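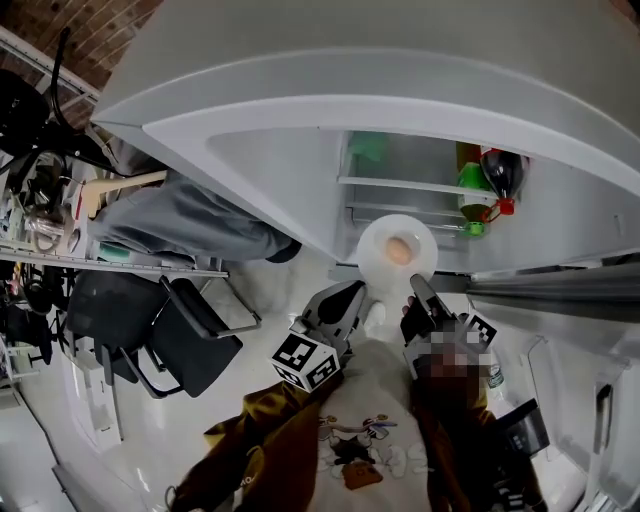
Liya Gebretsadik
Pictures and notes, Kombo Shared Kitchen, Enlow

Our Kitchen in Pictures: The Refrigerator

When I moved to the house in Enlow, I thought that the refrigerator would be the most boring thing in it. Now I think it is the place where I learned the most about my neighbors. We are several households using one kitchen on the ground floor, and everybody opens the same door many times a day. So I started this gallery in December, when it gets dark early and people stay longer in the kitchen, and I try to add something when I have a free Sunday.

The refrigerator page is number 3 in the gallery, after the stove and the long table. I will write the lines for it in the same way as for the others, short and without recipes. People always ask me for recipes, and I promise that they will come on their own page.

One egg, white dish
A light brown egg in the middle of a round white dish, with the refrigerator open behind it. I like this dish very much for eggs, because the middle is lower than the rim and an egg has a place to sit. On a flat plate I am always nervous.

The bottles on the right
Red cap, green cap, and a yellow-brown container that hides a little behind them. The cola belongs to everybody, this was decided at dinner and written on the paper by the door. If you finish it, please buy the next one. I have finished it two times and I bought it two times - my conscience is clean.

Something green at the back
On the left side, far inside. Things that go to the back of our refrigerator can be forgotten for a long time, so on Sunday evening we take out what stands there and ask whose it is. If no person answers, it goes to the one who is hungry.

White inside, light gray outside
The color was a long discussion before I came. Some people wanted a red one. I am glad about the light gray, it is calm in the morning, when I come down at six and do not want to talk with a red refrigerator.

The mustard jacket
I put this line only for the color. Brown and yellow together, a little shiny in the folds, and with the white T-shirt it looks very nice next to so much white and gray. The cartoon on the T-shirt also got many compliments.

The floor
Pale and glossy, with the toe of one white shoe on it. We wash it on Sunday after the refrigerator is done, and please do it in this order. I washed the floor first one time, and then a jar of pickled peppers opened on its way to the table.

Some small information for the people in the house: eggs are bought together, and the money goes in the Tivex tin on the windowsill. If you take the last egg, write it on the paper, also when it is late and you are tired. The next page will be the spice drawer, as soon as I find all the lids.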